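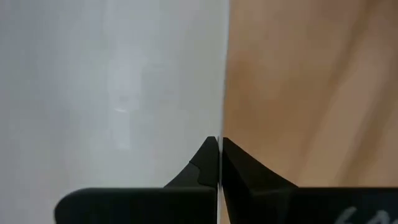 # Trernimness: plastic basket sorting, release 2

Records of slotted plastic baskets being placed, stacked and regrouped by color and size on a light wood surface. Collected in the Alen room. Labels follow the Prutico naming scheme, with the exceptions listed below.

## Contents

| Item | Value |
|---|---|
| Records | 978 |
| Object IDs | 31 |
| Layouts | 40 |
| Records per check batch | 70 |

The last check batch is short. Records are stored one per folder, and the folder name is the record number padded to four digits. Gaps in the numbering are records dropped in October after duplicate layouts were merged.

## Objects

Baskets make up most of the set. Color is recorded as `black` or `green`. Size is recorded as `small` or `large` and refers to the rim, not the depth. Two baskets of the same color and size get separate IDs even when they can't be told apart by eye.

- `basket_black_large`: slotted walls, solid bottom
- `basket_black_small`: slotted walls
- `basket_green`: bright green, slotted walls, no size suffix
- `clear_part`: translucent plastic, container or lid; the Prutico scheme has one code for both 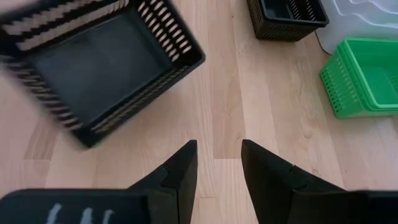

Anything that isn't a basket or a clear part goes under `other` and has no placement label. This includes cables, lamps, stands and loose hardware. If a cable touches a basket rim, set `contact_other` to 1 and leave the basket label as it is.

## Placement labels

1. `flat`: bottom fully on the surface.
2. `tilted`: one edge or corner raised.
3. `nested`: inside another basket, rims within one slot row of each other.
4. `stacked`: resting on another basket's rim.
5. `held`: not supported by the surface or by another basket.
6. `unknown`: use when the bottom can't be judged.

A basket that is partly out of view still gets a label if at least one full corner is visible. Blur alone isn't grounds for `unknown`.

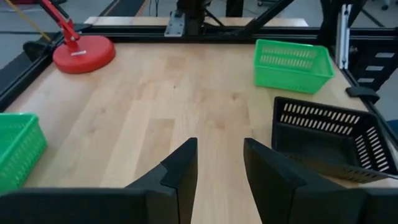 ## Known issues

- Slot shape is not labeled. Some black baskets have oval slots and some have rectangular ones, and release 1 mixed them under one ID. Release 2 splits the IDs but not the older layout files.
- Dark interiors make `nested` hard to separate from `stacked` for black on black. Both checkers' labels are kept in `labels_raw.csv`.
- Grain direction in the wood is not a reliable guide to basket orientation. Use the long side of the rim.

## Changes

10th February: `contact_other` added. Layout 31 renamed to match the Bitar index. No records removed.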